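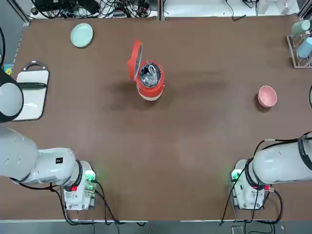 Winter flood appeal opens for families in the Perkau valley

December 2025

I'm writing this one myself, as I run the appeals desk here at Imetow Relief and I've spent most of the past fortnight on the phone to people in Perkau. Today we're opening our winter flood appeal, and I'd love you to read to the end before you decide whether to chip in!

The river came over its banks in November after 3 days of heavy rain. The lower streets of Perkau took the worst of it, and 58 households had to leave their homes. Some are with relatives up the hill, others are sleeping in the school hall at Werau (the school has been wonderful about it, and lessons have moved into the upstairs rooms for now). First of all, to everyone who has lost furniture, animals, family photos or a season's stores - we are so sorry, and we are thinking of you.

Our first lorry reached Werau last month with blankets, camp beds, baby food and water filters. A second one is being loaded at our depot, and this time we've listened to what families asked for: heaters, waterproof boots in children's sizes, cleaning kits and a good many mops. Tokgöz Haulage is carrying the lot free of charge and has promised us a lorry every week until the end of winter. I can't thank them enough.

So what does your money do? A gift of £22 pays for one cleaning kit, with gloves, bucket, disinfectant and a stiff brush. £40 buys a heater and the fuel to run it through the coldest weeks. Smaller amounts go into the same pot and are every bit as welcome.

You can give on the appeal page of our website, by post, or over the counter at any Imetow shop. Please don't send clothes this time - we have plenty, and the hall at Werau has no room left to sort them. If you live nearby and have a dry garage or barn to lend, ring the appeals desk and ask for storage offers.

We'll put out another update once the second lorry has been unloaded, with a list of what is still short.

Press enquiries: Imetow Relief appeals desk. Interviews can be arranged by phone, mornings are best.

Ends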